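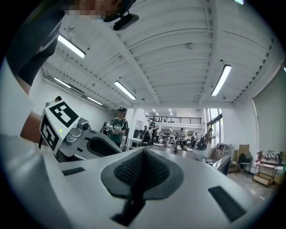
Milagros Londoño wants it on record that she has never once lost anything on a messy desk. What she loses, she loses in the tidy-ups. A charger goes into a tub, the tub goes into a closet, and by September she is buying another charger.

I had come to the Ñahui hall to hear the opposite. Kundbridge sells a program called Drusunano to shared workrooms, and the brochure promises "a floor you can trust in 50 minutes a week." It costs $981 a year. For that you get a visit, a set of labels and a wall chart, and I have read the wall chart twice without finding anything my grandmother didn't tell me for free.

The idea is simple enough. Everything in the room belongs to one of 11 zones, each with its own label. A thing found outside its zone gets picked up by whoever sees it first. You may not ask whose it is. Asking, according to the chart, is "a delay."

I have doubts about that rule in a room this size. The hall is large, with a white ribbed ceiling and long fluorescent lights, and the people who work in it bring their own stuff and leave with less of it. Picking up is fine. Picking up without asking is how Londoño's charger got into the closet.

And a lot of what needs picking up doesn't fit a zone at all. Take one stretch of gray tile by a white desk. There was a red bottle on its side, a small white bottle with a blue cap, and another small thing in white and blue that I couldn't name. Three objects, none of them big enough to trip over (well, maybe the red one). Which zone? The chart has "Fluids" and it has "Personal," and it has nothing to say about a bottle that is both.

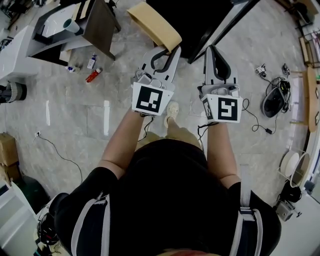
Then there are the cups. Every shared room I have ever written about has a cup problem, and the cure is always said to be a shelf. On the desk by the bottles stood a white cup, teal on the inside, and I'd argue it was the one item in that corner that was where it should be. A cup belongs near the person drinking from it. Drusunano would like it in Zone 6, which at Ñahui is at the far end of the hall, next to the sink.

People will not walk that far for a cup. They'll do it during the visit, while someone from Kundbridge is watching, and they'll do it for a few days after. I asked the company for results from rooms it had visited a year earlier and was sent a second brochure.

I don't want to be unfair. The chart gets one thing right, and it's the dullest line on it: start with the floor, leave the desktops for last. Most of us do the reverse. We line up the pens and wipe the nice clear part of the desk, and the bottles stay down there with the cables and whatever has rolled in under the legs. A cluttered desktop slows down one person. A cluttered floor is in the way of everybody, including the one with the mop.

So yes, floor first. I've started doing it at home. I'm still waiting for the part that costs $981. 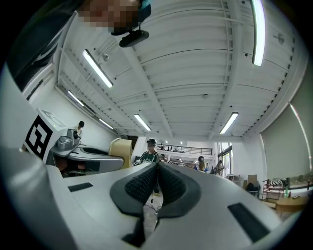 The trouble with tubs

Kundbridge recommends storage from Emia, a line of stacking tubs with solid lids. I dislike solid lids. Once a tub is shut it stops being storage and turns into luggage, and the label on the front says what somebody hoped to put in it. Londoño opened one marked "Desk items" for me. It held tape, a shoe brush and a great many other labels.

She would rather have open trays, one to a desk, emptied when they're full. No zones. If a tray has overflowed, its owner hears about it - by name, out loud, across the room if need be. I like this better than the chart, though I can see it going badly with a shy owner and a loud neighbor.

The charger, by the way, is still missing. She has bought the new one and written her name on it.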